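Bindside two-bin picking kit
Posted by Bastian Strobel, May

I've been meaning to write this one up for ages, because it's the thing I get asked about most when people ring the Bristlow workshop. The Bindside kit is our ready-made bin picking bundle: 2 sloped metal bins, 4 clamps, a wrist bracket for your camera, a bag of practice objects and the Baumgart grasp software on a stick. You bring the arm and the hand, we bring everything that normally eats up your first fortnight!

The idea is dead simple. Your arm picks things out of one bin and drops them in the other, and when it's done it goes back the other way. No conveyor, no one crawling under the bench to fetch a ball. The walls slope so that round things roll back towards the floor of the bin, though I will say the corners are still the hard part (more on that in a minute).

I've had mine on the bench at Virkcombe for a good while now and I'm a bit hard on it, so if you want to know how the bins wear, have a look at the back wall.
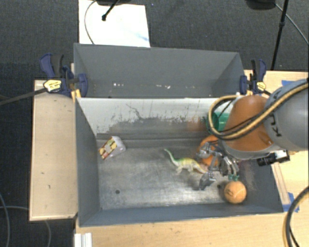 Multi-fingered hand down in the front bin, going in near the tennis ball and the dinosaur.

The paint does scrape off where fingers rub against the slope – I won't pretend otherwise. It hasn't bothered the software on my bench, and I quite like a scuffed bin for testing, as shiny new paint is too kind to the camera. If you'd like yours to stay smart, we can leave the inside unpainted for the same price.

Now, corners. A ball tucked up against two walls is a pain for any hand with chunky fingertips, and the standard Baumgart settings are rather timid about it. Turn the wall margin down a notch at a time and run it slowly until you trust it. I went straight to the lowest setting the first evening and had a bent finger link to show for it, so please don't copy me.

The practice objects are a mixed bunch on purpose (hard, squashy, see-through, awkward). We swap them about from batch to batch, so yours may not match mine. Anything see-through is the best test of your depth camera, and worth trying early on, before you've spent a week blaming the gripper.

Clamps go on the rims where the bins meet. Do them up properly and check them again after the first 50 picks, then whenever you remember. A bin that creeps a few millimetres will have you recalibrating for no good reason.

The kit is £400 plus delivery, and spare bins can be had separately. Arm, hand, camera and table aren't included. If you're not sure whether your wrist flange fits our bracket, send me a drawing and I'll check it over a cup of tea.

Contact: Bindside, Bristlow workshop | © Bindside | Back to top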